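Onville Footpaths Project: progress report to the Ashour Fund

The second stretch of the Zuvthorpe path is open, which is more than we could say in our last report, when it was chiefly a hedge. Walkers can now get from the old station to the mill without climbing anything or apologising to a farmer.

Of the 13 stiles on our list, five have been swapped for gates. Four more are waiting on the landowner, who agrees with us warmly whenever we meet and has yet to sign a thing. We have stopped bringing cake.

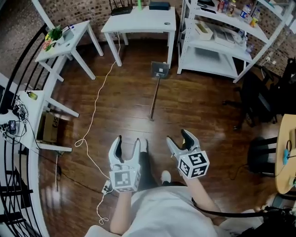 Words: the project officer, Onville Footpaths
2022-10-14

Signposts were ordered from Brivier and arrived promptly, spelling Zuvthorpe with two Es in the middle. Brivier has agreed to replace them at its own cost. Until then the wrong ones are up, as a misspelt sign still points the right way, and one parish councillor says he prefers it.

Spending is under budget by £237. We would like to claim this as thrift, but it is gravel we haven't been able to get delivered. The lorry will not fit down Mill Lane and the smaller lorry is being mended. We ask to carry the sum over.

The boggy corner below the mill remains boggy. Drainage work is booked for November, when it will presumably be raining, and we expect to open the last stretch once the ground will bear a pushchair. The revised map is with the printer.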